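A Long White Desk and Too Many Cables

For two years I have written this blog at a kitchen table in Arnemley. Since November I also work in a real office, and I want to write a little about how a desk changes the day.
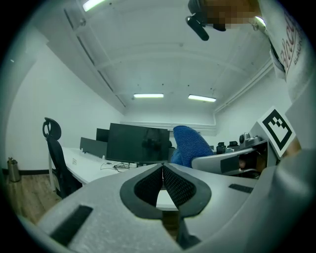
The long white desk with the monitor switched off, and the cables I still did not tidy.

The office is on the second floor of an old building, behind the De Smet bakery. In the morning the smell of bread comes up the stairs, and it is difficult to begin with e-mail when you smell bread. I share the room with people from a small translation office, Rilmont. They are quiet, and they have a good kettle.

What I like most is the length of the desk. At home I had 64 centimeters between the fruit bowl and the wall, and every evening I had to carry everything away before dinner. At the office a paper can stay where I left it. This sounds like a small thing, but for me it is a big change - I come back the next morning and I remember at once what I was thinking.

The dark grey divider I did not like in the beginning. I thought it would feel like a wall. Now I am used to it, and I even miss it at home, where I look straight into the sink. The black chair has a separate headrest, and it took me some time to understand that I do not need to lean on it all day. My neck was stiff for the first week, then it became better.

The cables are another matter. They are thin and black, and they lie in front of the monitor in a tangle. I bought two packs of fabric ties from the hardware shop in Vavarness, and the ties are still in my bag. My plan is to take every cable out, see which ones are really needed, and bring the others along the back of the desk. I have had this plan for several weeks.

I also made one rule for myself: the monitor goes off before I put on my coat. When the screen is black I feel that the work is finished, and I do not sit down again for "only one message". On the bus home I read a book now. It is a slow book about lighthouses, and I am on chapter two.

If you have a good way to fix cables under a desk without drilling holes, please write it in the comments. The desk is not mine, so I have to be careful with it.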